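2026年5月27日 遥操作示教,走廊取物那一项

上午先把昨天留下的烂摊子收了。Cuvier 的主从映射又漂了,左手腕零位偏出去一截,人这边手是平的,机器那边像在端一碗看不见的汤。重新标了两遍,第二遍才对。标定脚本里那句“请保持自然姿势”建议删掉,操作员戴着主手站在那里,没有一个姿势是自然的。

今天的计划写得很漂亮:走廊段录满100条,下午换 Bustamante 的那套手柄再录一轮,做对比。实际情况是走廊段录了一半多一点,手柄没拆封。

记几件事,免得下周又从头吵一遍。

一、延迟。Zusov 的中继盒子换了固件以后,画面比手慢半拍的毛病轻了,但没有根治。慢动作看不出来,一到夹爪要合的那一下,操作员会下意识等画面,等完了再补一下,于是数据里每次抓取都有一个小小的犹豫。策略学得很认真,把犹豫也学走了。二月那批模型就是这么来的,抓什么都先沉思片刻,很有哲学家气质。这次录的时候要求操作员看准了一次合到底,宁可抓空,抓空的单独打标签。

二、手把手拖动和遥操作混着录的问题。拖动示教出来的轨迹圆润,人直接握着前臂带过去,力道也对,缺点是头部相机里全是人的胳膊。遥操作画面干净,轨迹却一节一节的,像在下楼梯。有人提议两种各录一半,混在一起训练,取长补短。我试着跑了一个小的,结果是既有胳膊又有楼梯。先分开存,目录名别再叫 final 了,现在已经有2个 final,里面的东西还不一样。

三、低位作业。手放到接近地面的高度时,肩关节离限位太近,操作员那边毫无感觉,继续往下压,机器这边就僵住,然后报错。Cellska 的力反馈理论上应该在这里顶一下手,参数我看了,增益设的是10,调到哪一档才合适手册没写,只说“视应用而定”。我把它调大了,操作员说像在推一扇生锈的门,但至少知道有门。暂定这样。

四、行走和双臂分开控制。目前脚踏管走,主手管胳膊,一个人同时干两件事,前十几条都是走到位了手还举在半空。后来约定先走,停稳,松踏板,再动手。录像时长变长了,数据好用多了。训练时停顿那一段要不要裁掉,没定。我倾向留着,模型总得学会站住。

五、线。走廊尽头那片地方机器进出多,地上的线每次都得有人记得看一眼。双机同场的时候,离得远的那台在画面里只剩两条腿,操作员很容易把它当背景。录之前口头报一声“前面有机器”,听着傻,照做。

六、命名和备注。备注栏请写人话。今天翻到一条备注是“还行”,另一条是“比上一条还行”。以后至少写清楚:起始姿态有没有对齐,中途有没有松过手,报错没有。做不到的话写“没做到”,也算信息。

下午临时加了一个小测试:空手接近。夹爪里什么都不放,只录两臂张开、往前探、再收回来的过程,给轨迹平滑做参照。比想象中难,没有目标的时候人手会乱晃,操作员问能不能在地上放个东西让他有点盼头。没同意,放了东西就成抓取了。后来让他跟着节拍器走,晃得少一些,人比较痛苦。

磁盘又快满了。原始视频先别删,二月删过一次,后面花了一个多星期证明那批删得不该。压缩后的另存一份,校验跑完再说。

待办:左手腕零位明早开机先查;Cellska 增益做一组扫描,别凭手感;手柄拆封,至少确认里面是手柄;若按现在的速度,凑够1000条要录到什么时候,算一下,算完先不要告诉大家。
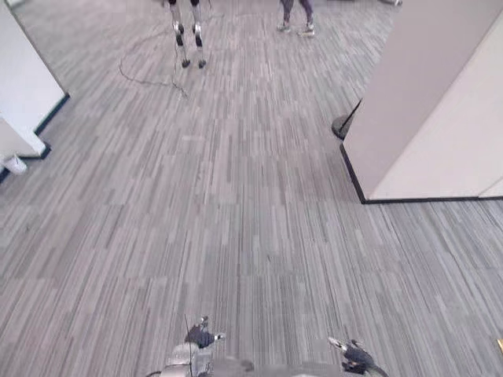

Cuvier 留言:增益别一口气往上加,我这边试过,门感是有了,慢速段会抖,录出来的轨迹高频全是毛刺,滤波滤掉以后跟没开反馈差不多。建议先把死区改小,再动增益。另外停顿那段我也赞成留,但超过两三秒的最好截短,不然模型站住以后就不太想走了。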